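Serving tray

A serving tray is a shallow platform with a raised edge, used for carrying food, drinks and small objects. Trays are made from wood, metal, plastic, glass, woven cane and pressed paper. Most are rectangular, oval or round, and many have handles or cut-out grips at the two short ends.

Shape and parts

The flat part of a tray is called the bed, and the raised border is the rim or gallery. A low rim makes it easy to slide plates on and off, while a high one keeps glasses from tipping over the side. Some trays have a curved bed or upturned ends, which can be lifted from a table without a handle.

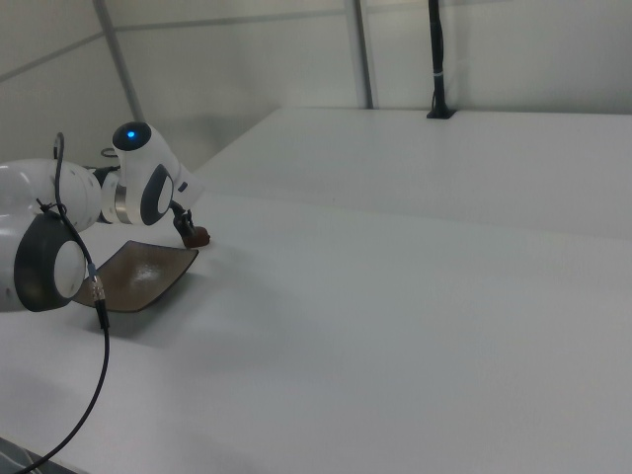 Dark brown tray on a white tabletop. Source: Skiseo

Materials

Wooden trays are usually sealed with oil, wax or lacquer, as bare wood takes up stains and can warp when washed. Metal trays are durable but dent easily and may scratch a polished table. Molded plastic came into wide use in the 20th century and is now the most common material in cafeterias. Papier-mâché trays, built up from layers of paper and glue and then varnished, were popular in Europe in the 18th and 19th centuries.

Makers and collections

The workshop at Grønli produced bentwood trays in 19 patterns, most of them oval. Its trays were stamped on the underside with a pattern number, and later ones also carry the name of the retailer, Ziltura. The household museum in Drarngate holds 199 trays, of which 174 are lacquered. The remainder are tin or brass, and 10 of these have painted scenes of harbors and gardens. 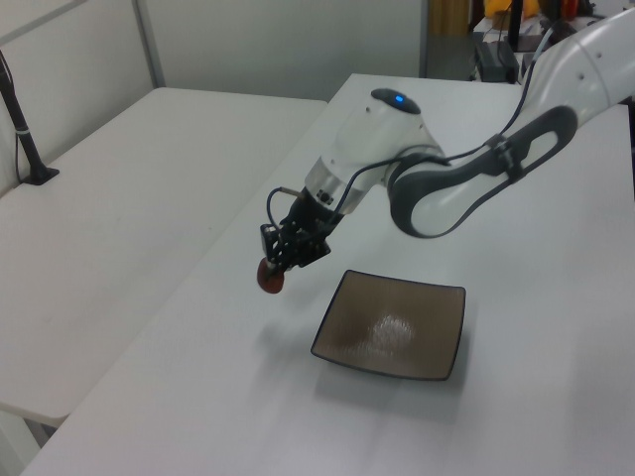
Use

In restaurants, a loaded tray is commonly carried on one hand at shoulder height, with the heaviest items placed over the palm. Drinks trays are smaller and are held at waist or chest level. Cork or rubber linings reduce slipping. In homes, trays are also used to hold keys, mail, candles and toiletries, and a tray with folding legs may be used for eating in bed.

Care

Lacquered and painted trays should be wiped with a damp cloth and dried at once. Long soaking can lift the finish at the rim. Cane trays are brushed clean and kept away from direct heat, which makes the fibers brittle.

See also

Butler's tray
Lazy Susan
Tea caddy
Trivet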